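Updated 2022-06-05

# Repainting a steel filing cabinet without hating it

Every building has a filing cabinet that was beige once. Ours came out of the old Ansari office with a bottom drawer full of takeout menus and a key that fit nothing. The steel under the paint was fine, so we painted it, badly, and then painted it again. What follows is the second attempt.

## What you need

- Sandpaper, 60 grit and 100 grit
- A scraper you don't love
- Dish soap, rags, and mineral spirits
- Metal primer, spray or brush-on
- Enamel paint
- A tarp bigger than you think

## Take it apart

Pull the drawers. Most have a small lever on each side of the rail, and you have to press both while lifting, which takes three hands. Unscrew the handles and label holders and put the screws in a jar. If you put them in your pocket, you will wash them.

Number the drawers inside the back panel with a marker. They look identical. They are not, and drawer 4 will only ever go back in slot 4.

## Clean before you sand

Wash everything with dish soap and warm water and let it dry completely. Sanding a greasy cabinet just pushes the grease into the scratches, where it waits for your primer.

## Sand

Scrape off anything that's already flaking. Then take the 60 grit to the rust and the edges of the bad patches only. Go over the whole cabinet with the 100, enough to kill the shine. You don't need bare metal everywhere, and if you go looking for it you'll be there until February.

Around each chip, work outward from the metal until your fingertip can't find the step between steel and paint. Paint doesn't fill a step. It goes over it and shows it off.

Wear a dust mask. If the cabinet is old enough that the paint might contain lead, stop before you sand or scrape anything and test it first. If the test is positive, leave the job to someone certified.

Wipe down with mineral spirits, outdoors or with the doors open, and hang the rags flat outside to dry. Don't leave them in a heap.

## Prime and paint

Two thin coats of primer, then two or three thin coats of enamel. The can has the drying times on it and the can is right, even when the surface feels dry and you feel lucky. Keep paint off the rails — a painted rail turns a drawer into a wall.

Leave the drawers out for a few days after the last coat. Enamel goes hard slowly, and a drawer front closed too soon will take a strip of the frame with it the next time you open it.
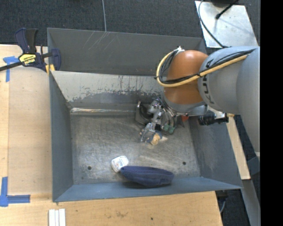
**Wallwood Tool Library — Repair Desk**

A ragged edge of chipped paint over darker metal needs the fingertip test all the way along. Scuffs and fine scratches usually need only the 100 grit. Sanders can be borrowed from the desk, and please empty the dust bag before you bring one back.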